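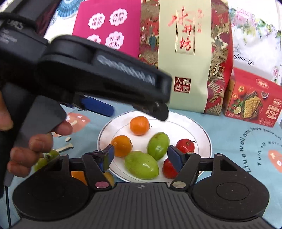 Eletent Two-Arm Table Unit

Sold by Flandon, shipped from our Dirnton workshop
$2,665 for the full pair, with base plate, power supply and hand-held grippers
Finger pads and spare linkages sold separately

Can a machine clear the table yet? We get this question more than any other, and the answer gets better every time we update this page! Picking up fruit with a two-fingered gripper is a lovely place to start, and it's a much richer job than it sounds. A plate with small oranges, oval green fruits and round red ones all touching each other asks a lot of a pair of jaws. One finger has to slip in beside a fruit without pushing its neighbor, and the pads have to come together around something that would much prefer to roll.

The Eletent is made for exactly this sort of work. It's a pair of small arms that clamp to the edge of an ordinary table, and you teach it by doing the chore yourself with the hand-held grippers. You hold one in each hand, move the things you want moved, and the unit learns from your recordings. No programming for the basic chores, though there is a full interface if you like that kind of thing (we do).

What it does well

Picking up single objects from an open table. Fruit, socks, blocks, empty cups, TV remotes. If there's space on both sides for the fingers, the Eletent is quick and pretty confident.

Moving things from one place to another. Table to dish, dish to bowl, counter to tray. Once it has a good set of recordings it copes nicely with the dish being in a different spot from yesterday.

Sorting by color or by kind. Oranges here, green tomatoes there. We love watching this one, and it's the chore visitors to Dirnton ask to see again.

Wiping with a folded cloth, on flat surfaces and with a light touch. It won't scrub.

What it does some of the time

Crowded plates. Our shop test is a plate of mixed fruit, all of it to be moved to a second plate, and we run it 33 times with the fruit put down differently each time. In the most recent round the Eletent finished 27 of them with no help. The rest were mostly fruit that got nudged over the rim, and one very long argument with a cherry tomato. We're delighted with that number, and we know it means you still want to be in the room.

Patterned tablecloths. Busy prints used to confuse it badly. A cloth with hearts, lettering and a big smile on it is now fine in daylight, but a round printed shape the size of a plum can still get a hopeful pinch. Recording on your own cloth helps a great deal.

Folding. Dish towels yes, T-shirts sometimes, fitted sheets no. (We can't do fitted sheets either.)

What it can't do yet

Dishes in a sink, anything under water, anything with a knife, and anything over the weight of a full mug. It can't open a jar. It can't go and get things from another room, as it lives on one table. Please don't buy it to look after a kitchen by itself, or to work near small children without an adult at the switch.

Strays on the cloth

A chore that deserves its own section! People often record the tidy part of the job, with everything sitting nicely on a plate, and then wonder why the arms ignore a fruit that has ended up on the table. Give it strays to learn from. A few longans and a green tomato sitting close together on the cloth make a terrific practice row. The longan has a fuzzy tan skin, the tomato is green with a dark scar at the stem, and they want slightly different approaches from the fingers. Start each recording with the jaws wide open and nothing in them, so the machine sees the whole reach and the whole close. Then shuffle the row, move the dish, and go again.
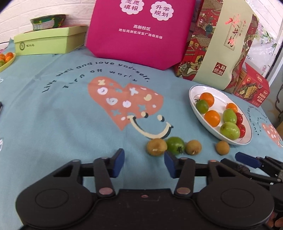
Recording your own chores

Set up on a table you really use. Leave the background alone, too. Boxes, gift bags, a curtain with the light coming through it: your home has these, so your recordings should have them.

Go slower than feels natural. Bring the fingers down on either side of the object, close, lift straight up, and pause for a beat before you travel.

Use both hands, even for small jobs. The second gripper can steady a dish or hold back the fruit that isn't wanted yet, and the arms pick this habit up surprisingly well.

Keep your bad tries. A dropped orange that you then pick up again is one of the most useful recordings you can make, as it teaches recovery. Mark it "retry" in the Donnelly app and carry on.

Short sessions are better than long ones. Your wrists will tell you when to stop.

In the box

Two arms with two-finger grippers
A pair of hand-held grippers
Base plate and two table clamps
Power supply and stop switch on a long cord
Donnelly app license, no yearly fee
Printed starter guide with fruit, sock and cup chores

Choosing pads

Flat pads come fitted and suit nearly everything on this page. Ribbed pads give a better hold on cloth and are worth having if laundry is your main interest. Narrow pads get between crowded items more easily but tip over with heavier fruit, so we'd try the flat ones first. All of them swap with one screw.

Care

Wipe the pads with a damp cloth after food work and let them dry before the next session. Citrus juice makes them slippery, and you'll see the grip get worse before you notice any stickiness. Check the pivots at the base of each finger once a month and tighten if there's play.

Shop-floor use

Several small packing shops run the Eletent on a bench, mostly for putting light items into trays. It does this happily for hours. It's slower than a person, and for mixed trays you'll want someone nearby to catch the odd miss.

Orders and stock

The current batch is in stock at Dirnton. Ribbed pads are on back order until February. Page last updated Thu 7 December.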